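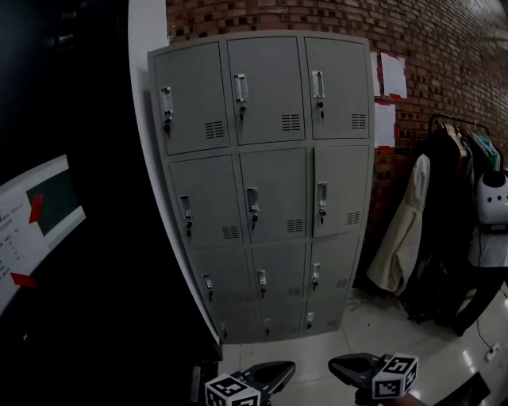
Figure 2: The locker cabinet seen over the fingers of the hand-held gripper. The marker cubes are at the lower edge; straight lines such as the brick courses appear curved from lens distortion.

5.2 Finger Tips and Lens Choice

We compared two finger tips on the same hand-held gripper body. The Emley tip is a flat pad with a rubber face. The Tramus tip is curved and ends in a shallow scoop. Both were tested with the Minami wide-angle lens and with the narrower Destberg lens, using the same camera body and the same recording settings. Five operators recorded 316 demonstrations in total. In each one, the operator started at a standing distance from the cabinet, approached a given door, pulled it open by its handle and backed away.

The cabinet in Figure 2 is a hard case for a parallel gripper. The handles are vertical and recessed into the doors, so a finger has to enter the recess before it can pull. On the upper doors a small lock with a key sits below the handle, and a finger that comes in too low touches the key first. The doors are also the same gray and the same layout, which leaves few local features to tell one from another once the gripper is close.

With the flat tip, the most common failure was a slip out of the recess during the first part of the pull. Operators learned to correct for this by turning the wrist slightly before pulling, but the correction differed from person to person, and the policies trained on these recordings copied it unevenly. The curved tip held the inside edge of the recess more reliably. Its drawback was on entry. The scoop is thicker than the pad, and when the approach was off to one side it rested against the door face and had to be moved again.

The lens mattered most during the approach. The wide view keeps the whole cabinet visible together with both fingers and the floor in front, so the target door can be placed relative to its neighbors. The price is strong bending of straight edges and small, dark lower rows. In Figure 2 the handles of the bottom row are faint compared with those at the top, and the vents of the lower doors can hardly be made out. The narrow lens gave larger handles in the image but lost the outline of the cabinet early, and policies trained with it more often reached for a door next to the correct one.

Finger opening was computed from the marker cubes at the base of the fingers. Under the wide lens the cubes lie near the edge of the image, where distortion is greatest, and we therefore calibrated the edge region separately. Glare was a second concern. The glossy floor tiles reflect light, and in some recordings a reflection fell next to a marker face — detection dropped out for a short time in those cases, and we filled the gap by linear interpolation.

We did not undistort the images before training. An early test with corrected images removed much of the marker area after cropping, and the opening estimate became noisier. The remaining experiments use the curved tip with the wide lens unless stated otherwise. Results for the lower rows are reported separately in the next section, as the lighting there was not controlled.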